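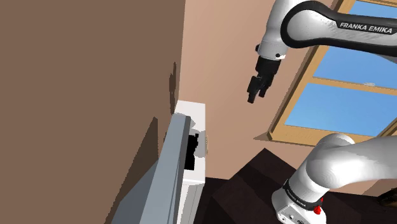
Unit 4. Budgeting a single-arm cell
Instructor: Ayman Kettani

4.1 Order of spending

Plan in simulation before asking for quotes. A simulated cell costs staff hours and a license. A wrong arm costs a purchase order and a return fee. Each team models one arm, one parallel gripper and one cabinet with a door, then checks reach and door clearance before filling in the cost sheet.

4.2 Cost lines

Arm and controller. Quote as one line. Ask whether the teach software is included.
Gripper. Quote fingers separately. Allow for 30 spare pairs over the life of the cell.
Mounting. Base plate, bolts, floor survey.
Safety. Stop circuit, guarding, risk assessment. Often left out of first drafts.
Integration. Billed by the hour. The Mahrous case used 367 hours against a plan of 200.
Training and service. Enter yearly, not as a lump sum.

4.3 Case: Mahrous

Two bids were received, from Ilberg and Curus. Ilberg was lower on hardware and excluded freight through Weltport. Curus included freight and a service visit. Put both bids on the same basis before comparing them. Lead time was 119 days in each case.

4.4 Assignment

Submit the cost sheet and one page of assumptions by Friday. State the currency, the tax treatment and the period over which the arm is written off. Sheets without a contingency line will be returned unmarked.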